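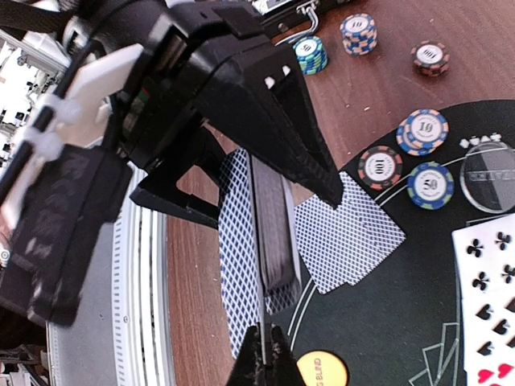

What makes entrants return to a fantasy football league after the opening month? Early league position matters less than the number of changes an entrant makes to the squad before each deadline.

We followed 2,000 entrants on the Wivix platform during June, divided equally between 2 scoring formats. Squad changes, captain choices and log-ins were recorded at each deadline.
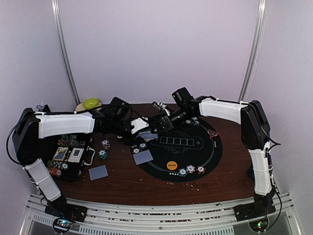 Entrants who made no changes before the second deadline seldom came back – even when their points total was high. The pattern held in both formats and agrees with the earlier account given by Jibrin and Tran for the Osau league.

Figure 2. Two robot arms reaching over a poker mat on a wooden table.

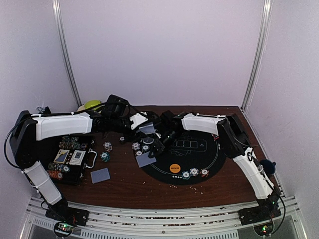

4.2 Limits of the data

Private leagues were left out of the sample.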